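Clarkden Reuse Program: progress report, Oct 26, 2024
Prepared by Tralwood for the Rampersad fund

Work since April has covered desktop computers received from the Nekby site. Each unit is opened, the shroud is set aside, and the processor is pulled before the motherboard is tested. Sockets are checked for bent pins under a magnifier.
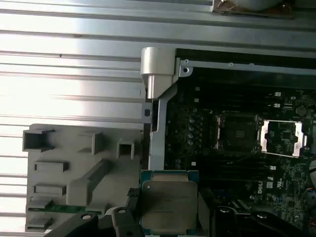
Boards that pass go back into their original chassis. Two of the five units in the current batch are complete. Two are waiting on memory, and one has a damaged fan header and will be used for parts.

Spending is within budget. The next batch is due from Nekby once storage space at Clarkden is cleared.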